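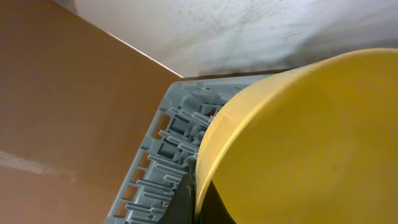
Reading time: 4 minutes

Week 4 handout: Packing odd shapes
Household Logistics, Quách Centre evening program
Posted 2023-04-14

Most packing guides tell you to fill every gap. I have doubts, and tonight's notes are mostly about those doubts.

Take a ribbed plastic crate, the kind with rows of upright pegs inside. Put something big and round next to it, like the yellow piece here, and the two touch only where a curve meets the pegs. The usual advice is to stuff that space with paper. Maybe. Paper flattens, and then you've paid for a gap twice.

Cardboard panels get oversold too. A flat sheet beside a crate will take scuffs that would otherwise land on the plastic. Whether it stops anything from shifting is another matter. The Rakton leaflet claims it does, and gives no test.

Pegs and ribs: the Destach booklet calls them "built-in dividers". They divide plates quite well. For mugs I'm not convinced, and for anything wider than the spacing they're just a bumpy floor. Check which one you've got before you plan the load around it.

Cylinders on a lean: lots of people do it to save room. Try it both ways, upright first, and write down which one you could lift without a hand on top.

For next class
Read the Clirkitz sheet on carton sizes, pages 2 to 4. Ignore the colour chart.
Bring one awkward item from your own kitchen, nothing breakable.
Final write-up is due in June, 2000 words at most, labelled with your group number.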